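Womville Bath Display Hall: Interim Report to Hudix, Period Ending August

Work package 4: floor layout, access and cleaning of display tubs 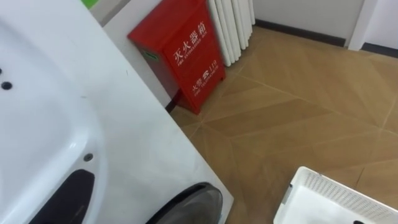 Aušra Zariņš asked on reading the first draft whether the passage between the large tub and the wall had to be measured again, as the original drawing showed a clear strip along that side and made no mention of an extinguisher cabinet. It has been measured again. The drawing was made before the wall side was laid out and is withdrawn. The layout in Annex B replaces it.

1. Status

The hall is open to trade visitors by appointment. Of the nine display positions covered by the grant, seven have a tub in place. The remaining two are marked on the floor and are waiting for delivery from Vustik, whose revised schedule was received on 22 October 2019. No change to the total budget is requested. A transfer between lines is requested under section 5.

2. Wall side

The large white acrylic tub stands with the red extinguisher cabinet behind it, against the gray wall. The cabinet is lettered in Chinese and English and carries the fire telephone number 119. From the near side of the tub, part of the cabinet is hidden by the rim. The lettering on the front panel can still be read over the rim from a standing position, but the fire safety review treats reach and visibility as separate items, and the reach was marked as insufficient.

Two options were considered. The first was to move the cabinet to the end of the wall. This would place it farther from the demonstration area and would need a new entry in the building plan. The second was to move the tub outward. The second option was chosen. The tub will be shifted 5 floor tiles toward the center aisle, and the space gained will be kept free of brochures, stools and packaging. A floor line will be painted once the new position has been approved.

The tub must be drained and disconnected before it is moved. Lo, the installation contractor, has quoted for the work as one visit. The quotation does not include repainting.

3. Condition of the tub surfaces

Basins were inspected under the hall lighting and again with a hand lamp. The large tub is glossy in the basin. Its rim is slightly scuffed. The scuffing is on the broad flat part, where visitors tend to lean and put down bags. It is classed as surface wear, grade 1, and does not call for replacement.

A trial polish was carried out on a spare acrylic panel with two compounds. The finer compound gave an even finish after two passes. The coarser one left a haze and has been struck from the materials list. The rim will be polished after the move, so that any handling marks can be treated at the same time.

The openings in the basin wall are to be cleaned by hand with a soft brush. The earlier cleaning sheet called for a general wipe only and did not mention them. The sheet has been rewritten and now lists openings, inserts and rim as separate lines, each with a box for initials.

4. Delays

The program is about 4 weeks behind the dates in the grant agreement. Half of this comes from the late tubs. The rest comes from the wall-side review, which could not be closed while the drawing was wrong. The approval of the new layout is expected before the next reporting date, but the building office has not confirmed it in writing.

Opening hours were not reduced. Appointments that fell during the inspection were moved to the other end of the hall.

5. Requested transfer

We ask Hudix to approve the transfer of the unspent signage balance to the installation line, to cover the visit by Lo and the floor paint. Signage for the wall side was budgeted on the old drawing and is no longer needed in that quantity. The polish and brushes are covered by the existing consumables line.

6. Next period

Move and reconnect the large tub.
Polish the rim and record the result in the surface log.
Paint the floor line in front of the cabinet and submit Annex B for signature.
Receive and place the two Vustik tubs.
Repeat the passage measurement with all tubs in position.

Annex A (surface log) and Annex B (revised layout) are sent separately. The cost sheet follows once the Lo quotation has been countersigned.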